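July 5, 2018 — bimanual bench, planner and overhead view

Carrying on from the mess I left in March. To recap for Yanling (and for me, because I had to read my own notes three times this morning): the two arms were each fine alone and rubbish together. Either one would go to a flat piece, close on it and lift. Ask both to go for opposite ends and one would arrive, nudge the piece, and the other would close on bare tile where the end used to be.

I'd been blaming perception. Spent most of the morning on that and I now think it was only half guilty. The segmentation in Collen runs on the overhead view and it really doesn't like see-through things. With the orange translucent piece it picks up the tile lines showing through and decides they're edges, so one sheet comes back as two smaller ones, and then we plan for whichever came first in the list. Lovely. I tried masking the grid lines out beforehand, which helped near the centre and made things worse out at the sides, where the lens bends the lines and my mask is dead straight. Undistort first, then mask. Yes, I know, it's written on the whiteboard in Yanling's handwriting.

With that in the right order I ran 194 saved views through it and 11 still came back split. All 11 have a gripper over part of the piece. The overlap goes darker and the threshold falls over. I've put in a merge step: if two blobs have nearly the same hue and there's a known gripper pose between or on top of them, treat them as one. It's crude and it'll bite us the day we put two orange things down, but we haven't got two orange things down, so it can wait.

On to the other half of the guilt, which is mine. The planner (Prerner) was making a path for each arm and then starting both at once, with no shared clock. I'd assumed that since the bench is symmetric the paths would take the same time. They don't! The left joints often sit lower over the floor than the right ones for the same sort of reach, because the piece is hardly ever dead centre, and the move times drift apart by almost a second on a bad one. So now both paths get stretched to the slower arm, and there's a hold point just short of contact. Neither gripper closes until both have reported in at the hold.

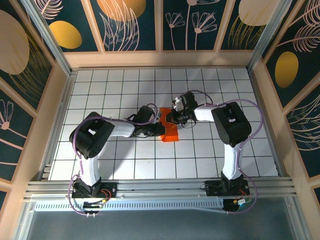
Left tip at the edge of the orange piece, right gripper just above its other end. Piece a bit right of centre.

I've also stopped treating the tile plane as the target height for both sides. There's an offset per arm now, in the same config file as the base transforms. The left one I trust. The right one I set by eye and it wants doing again properly, with the white finger piece included in the tool length (the tool file still has the plain jaw in it, which explains a fair bit of swearing from me last week).

Things I noticed while poking about:

The collision model has no cables in it. The purple ones loop out quite wide on the right-hand side and Prerner will cheerfully plan an elbow straight through that space. I've added a fat capsule beside each joint housing as a stand-in. It costs us some reach at the back of the floor and I'm fine with that for now.

The wall pattern is less of a nuisance than I expected. Those gold ovals were turning up as candidate objects when I widened the hue range, so I've cropped the search to the floor polygon and they've gone. Han was asking whether we need plain walls for the Lultodville demo. I'd say no, as long as the crop stays in. Please don't take the crop out.

Logging: both arms write to one file now with one set of timestamps. The old two-file viewer won't open it. I'll fix the viewer or bin it, haven't decided.

For tomorrow:
— right arm height offset, done properly
— tool length with the finger piece
— rerun the 11 with the merge step on and save the masks this time
— ask Yanling whether the hold point should time out. At the moment, if one arm faults, the other just waits there for good.

Branch is pushed but not merged. Config on the bench machine is ahead of the repo by the height offsets, so don't pull over it.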